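Sadiden forum > Grippers and end effectors > Bundex foam fingertip kit, worth it?

fozkan
Posted 7:40 pm
Looking for opinions on the Bundex fingertip kit before I order a second set. Yellow foam pads over black finger backings, recessed holes in the face. I run two arms on a shared table and wanted something that could hold glassware without me retuning grip force for every item. Pitcher handling is the hard case: curved wall, smooth surface, thin handle.

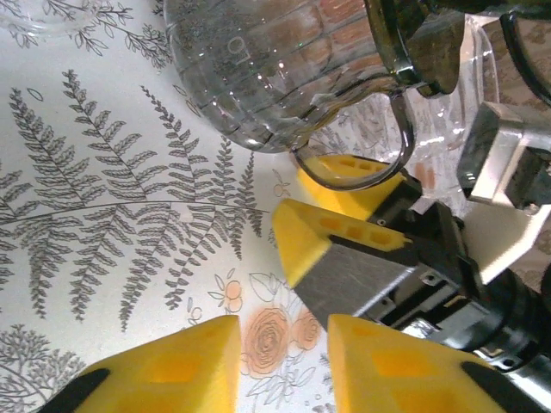

Re: Bundex foam fingertip kit
kasia_bench
Posted 8:05 pm
I've had the kit since February. Grip on clear glass is good at 70 per cent force. Above 80 the foam bottoms out and you're back to a hard contact. Wear is my complaint. The tips round off, and Bundex only sells pads in packs of 5.

Re: Bundex foam fingertip kit
g_canpolat
Posted 8:22 pm
I disagree on wear. I swapped 3 pads all winter, and two of those were my own fault for closing on a metal bracket. The larger problem is bulk. The tips take up a lot of the wrist camera's view when you're close in, and your first picture has the same thing along the bottom.

Re: Bundex foam fingertip kit
fozkan
Posted 8:31 pm
Agreed on bulk, but it depends on how far the fingers are open. Spread wide there's a usable gap. With the wrist tilted up I still get a partial view of the glass between them.

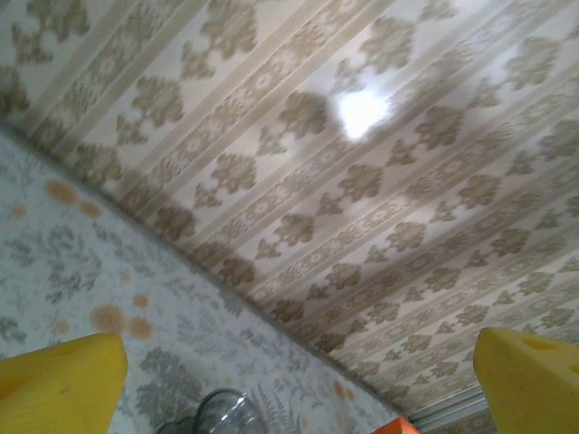

Wrist camera angled up, fingers apart, clear glass at bottom centre.

Re: Bundex foam fingertip kit
kasia_bench
Posted 8:50 pm
A partial view of a rim won't give you a grasp pose. I'd look at the Güneş slim tips. Less foam and less friction, but you can see past them.

Re: Bundex foam fingertip kit
g_canpolat
Posted 9:14 pm
Tried those and sent them back. Fine on plastic, poor on glass. Keep the Bundex set and plan the approach from further out.
Gönül

Re: Bundex foam fingertip kit
fozkan
Posted 9:20 pm
Ordering one more pack of pads and leaving the rest of the kit for now. Does anyone have the screw size for the backings?
Firdevs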